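Section 4: Setting up your Trino room thermostat

By the time you reach this section your boiler should be filled, vented and switched on at the wall, and the Trino receiver should be showing a steady green light. If the light is still amber, please go back to Section 3 and work through the pairing steps again before carrying on, as the thermostat will happily let you set a whole week's programme without telling you that the boiler can't hear a word of it.

Do set aside a quiet half hour for this part. None of it is difficult, but there are a fair few button presses, and it's much nicer to do them with a cup of tea and no interruptions.

4.1 Choosing a spot for the thermostat

1. Pick a room you use every day. The living room or a hallway that isn't too draughty will do very well.

2. Hold the thermostat against an inside wall at about chest height, well away from radiators, lamps, televisions and direct sun.

3. Press and hold the MENU button until the word SIGNAL appears. You want at least three bars. If you only get one or two, move along the wall a little at a time and give the display a few seconds to catch up after each move.

4. When you're happy, mark the two screw holes through the backplate with a pencil.

CAUTION: Check for hidden cables and pipes before you drill. Pipes to a radiator often run straight up the wall above it.

Note: If your home has thermostatic radiator valves, leave the ones in this room fully open. Otherwise the valve and the thermostat will each try to be in charge, and the rest of the house may never warm up properly.
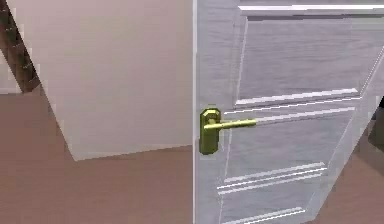 Doors and draughts

A thermostat can only measure the air that reaches it, so it's worth thinking for a moment about how you live in the house. If you keep the room shut most of the evening, it will reach its temperature quickly and the heating will go off, perhaps sooner than the bedrooms would like. If you leave it open to a cold hall, the boiler will run for longer. Neither is wrong! Just set things up with the room the way you normally have it, and leave it that way for the first few days while you find your favourite settings.

4.2 Setting the clock and your first programme

1. Press MENU once. The hours will flash. Use the + and - buttons to set them, then press OK.

2. Set the minutes in the same way, then the day and the month. The clock changes itself in spring and autumn, so you needn't worry about it again.

3. Press PROG. The display will show P1, which is your morning start time. Set the time, press OK, then set the temperature you'd like and press OK again.

4. Carry on through P2, P3 and P4. If you don't need all four, set the temperature to two dashes and that period will be skipped.

5. Press and hold OK until the display returns to the main screen. Your programme isn't saved until you do this, and it's by far the most common thing people ring us about.

Tip: Older Redevden houses with thick walls are slow to warm, so try an earlier start with a slightly lower temperature and see how you get on.

4.3 Testing the system

1. Turn the thermostat up until it is well above the room temperature. A small flame will appear on the display.

2. Listen for the boiler. It can take up to 13 minutes to fire if it has only just shut down, so do be patient.

3. Go round the house and feel each radiator carefully. They should all be warming, though the ones furthest from the boiler will lag behind.

4. Turn the thermostat back down. The flame should disappear and the boiler should stop, though the pump may run on for a little while afterwards.

CAUTION: Never remove the boiler casing. If you smell gas, turn off the supply at the meter, open the windows and ring the gas emergency line from outside.

If the display shows E10, the batteries are low. Change both at once and your programme will be kept. If it shows E104, the receiver has lost contact with the thermostat and you'll need to pair them again as in Section 3.

For anything else, our Leckie service desk will be glad to help. Please have your installation number to hand; it's on the label under the receiver.

Trino guide 2967, Flaltumthorpe edition. Revised 24/07/2018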